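Preparar a cozinha para a próxima onda de calor

O verão passado já começava em maio e acabava em outubro, por isso convém tratar a cozinha como quem trata um telhado: antes. Seguem os truques cá de casa, testados num terceiro andar virado a poente, com a boa vontade que se consegue ter a trinta e muitos graus.

Forno só de manhã cedo. Quem liga o forno às sete da tarde em agosto está a pagar para aquecer a sala e depois paga outra vez para a arrefecer. Panela de pressão, tampa em tudo, e o arroz acaba de cozer com o lume apagado.

Cebolas e batatas não se dão bem juntas. Separe-as, em sítio escuro e arejado, longe do fogão. O armário por cima do frigorífico parece prático e é uma estufa.
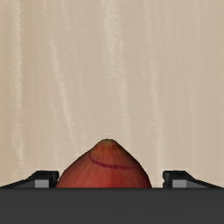
Afaste o frigorífico da parede uns dedos e aspire a grelha de trás. A minha tinha cotão suficiente para uma camisola. Comprei um termómetro Gireo para pôr lá dentro e descobri que andava a congelar alfaces por conta própria.

Guarde a água de lavar legumes para os vasos. Dois alguidares no lava-loiça chegam, e o manjericão não se queixa de ser regado com restos de alface.

Estores para baixo antes de o sol bater no vidro. Depois já só serve para cozinhar às escuras.

Quanto ao ventilador Skernora, modelo 501, que me juraram ser silencioso: refresca bem e ouve-se na garagem. Fica no corredor, de porta encostada.

10 abr 2025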